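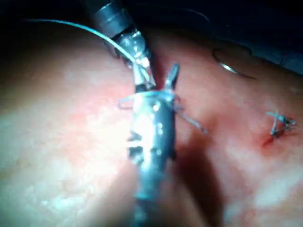 Prurkley縫合ロボット班 機器計画担当

助成事業 中間進捗報告(機器の購入と予算について)

2020年5月5日
報告者:チャトゥリカ・サルカール(Chathurika Sarkar)
共同作成:Khải Hứa、Gaetano Caruso

いつもPrurkley計画をご支援くださり、ありがとうございます。前回の報告では研究の内容を中心に書きましたが、審査ご担当の方から「機器の費用の見通しが読みにくい」というご指摘をいただきました。今回は購入、保守、そして6月からの計画について、できるだけ詳しく書きます。日本語の表現に不自然なところがありましたら、お許しください。

作業の現状

縫合の作業は、針を通す段階、糸を器具に巻く段階、結び目を締める段階に分けて進めています。現在、一番時間を使っているのは糸を巻く段階です。写真では、薄い青色の糸が手前の把持器具の先端近くに巻かれていて、上から入ったもう一方の器具と先端どうしが接しています。右側には結び終わった縫い目があります。針は器具から離れた場所に置かれています。

糸を巻く段階の記録は、3月末までに146回分を保存しました。この記録はTài Lưuが整理し、器具の番号、使った糸の種類、操作した人の名前と一緒に管理しています。当初は操作した人の名前を残していませんでしたが、器具の傷み方が人によって違うことがわかり、途中から追加しました。そのため、初期の記録にはこの欄が空白のものがあります。あとから聞き取りで埋めることも考えましたが、記憶に頼った情報を入れると混乱しますので、空白のまま残すことにしました。

機器費の全体

本年度の機器費は3566千円です。この中に、把持器具の交換品、カメラの予備部品、縫合糸と針、保守契約が入っています。ロボット本体は前の期に購入済みですので、本年度の費用には入りません。

申請のときは、機器費の大部分を新しいカメラに使う計画でした。しかし、実際に作業を始めますと、カメラよりも把持器具のほうが先に問題になりました。器具の先端は細く、糸を強く引く動きを繰り返すと、閉じたときにわずかな隙間ができます。隙間ができた器具は糸をつかむことはできますが、引いたときに糸が滑ります。作業者は滑りを補うために強く引くようになり、器具はさらに傷みます。この点は、申請書を書いた時点では十分に理解していませんでした。私の見積もりが足りなかったと考えています。

そこで、カメラの新規購入は見送り、把持器具を優先する案に変えました。費目の間の移動になりますが、同じ機器費の中ですので、全体の金額は変わりません。変更の届けは4月に提出し、受理のご連絡をいただいています。

把持器具の購入

把持器具は、Starnicoから2式を購入することにしました。見積もりはStarnicoとKhổngからいただきました。Khổngの器具は価格が低く、先端の形も私たちの作業に合っています。ただし、現在使っている接続部に取り付けるには変換部品が必要で、その部品の納期がまだ決まっていません。変換部品を入れると器具の全長も変わりますので、動作の設定をやり直すことになります。設定のやり直しにかかる人の時間を考えると、価格の差はほとんどなくなる、というのがGaetano Carusoの計算です。

一方、Starnicoの器具にも心配な点があります。先端だけを交換することができず、傷んだときは一式を送り返して修理に出さなければなりません。修理の期間中に作業が止まらないように、2式を交互に使う運用を考えています。今手元にある古い器具は練習用に回します。捨てるほど悪い状態ではありませんが、記録を取る作業には使わない予定です。

発注書は準備ができています。大学の購買課の窓口が現在縮小されていて、押印の手続きが遅れています。電子の手続きに切り替えられるかどうか、Thiện Vươngが問い合わせています。この部分は私たちだけで早めることができませんので、納品日の見通しはまだお伝えできません。

保守契約

保守についてはLonikと契約の条件を相談しています。機器費の中から900千円を保守のために確保しました。内訳は、定期点検、器具の駆動部の部品、故障したときの出張です。

相談の中で、意見が合わなかった点があります。Lonikの標準の契約では、点検の間隔が稼働時間で決まります。しかし私たちの作業は、稼働時間は短くても、同じ動きを何度も繰り返します。糸を巻く段階では手首に当たる関節が小さく往復しますので、時間だけで見ると負担が少なく見えてしまいます。動作の回数で点検の時期を決める方式をお願いしたところ、記録の形式がそろっていれば対応できる、というお返事でした。記録の形式はKhải Hứaが先方の書式に合わせて直しています。

出張の費用については、まだ合意していません。Lonikの案では、出張がなかった場合も費用は戻りません。私たちは、使わなかった分を部品の購入に回せる形を希望しています。合意できなかったときは、出張を契約から外し、必要なときにその都度お願いする方法に変えます。その場合、修理までの待ち時間は長くなると思います。

カメラと照明

新しいカメラは見送りましたが、画像についての課題は残っています。組織の表面は光をよく反射しますので、明るい部分が白くなり、糸の位置を読み取りにくいことがあります。写真でも、左側から中央にかけて表面が白く光っています。器具の右側には影が落ちています。こうした明暗の差を小さくするために、照明の角度を調整する部品と、光を和らげる薄い板を購入したいと考えています。どちらも高価なものではありません。

カメラの予備部品は、レンズの保護板と接続ケーブルに限りました。ケーブルは手首の動きで曲げられる回数が多く、断線すると記録が途中で切れます。以前は断線してから注文していましたが、今後は常に予備を置きます。

消耗品

縫合糸と針は、消耗品費に入れるべきか機器費に入れるべきか、私には判断が難しいところがありました。事務の方に確認して、本年度は機器費の中の付属品として扱っています。来年度も同じ扱いでよいかどうか、ご担当の方のお考えを伺いたいです。

糸は今のところ、青系の色のものを主に使っています。組織の色と区別しやすい色です。ただし、影の中では暗く見えますので、色の違う糸も少量だけ試す予定です。糸の種類を変えると結び目の締まり方も変わりますから、比較のときは記録を別にします。

6月からの予定

6月に入りましたら、次の順番で進めます。
・Starnicoの器具の発注手続きを終える
・Lonikとの契約条件を決め、契約書の案を事務に提出する
・照明の部品を取り付け、同じ条件で糸を巻く段階の記録を取る
・来年度の機器費の案を作り、カメラを再び入れるかどうかを決める

来年度の案では、把持器具の交換時期が最も大きな不確定要素になります。新しい器具を使い始めてから、どのくらいの回数で先端に隙間が出るのか、まだ十分な数字がありません。Tài Lưuの記録に器具の番号が入っていますので、古い器具についてはある程度さかのぼって調べられます。しかし、練習で使った分は記録に入っていませんので、実際の使用回数はもっと多いはずです。来年度の申請では幅を持たせた見積もりを出し、その根拠も添付いたします。

ご相談したいこと

一つ目は、器具の納品が次の報告期限に間に合わなかった場合の扱いです。発注済みで未納品のものを、支出の予定として報告書に書いてよいでしょうか。それとも、納品後に改めて修正版を提出するほうがよいでしょうか。

二つ目は、保守契約の期間です。Lonikは年度をまたぐ契約を勧めています。単価は少し下がりますが、助成の期間の終わりと合わなくなります。このような契約が認められるかどうか、規程を読みましたが、私の理解では確実なことが言えませんでした。

お返事は私またはThiện Vươngあてにお願いいたします。見積書の写しと費目変更の届けの控えは、ご希望がありましたらすぐにお送りします。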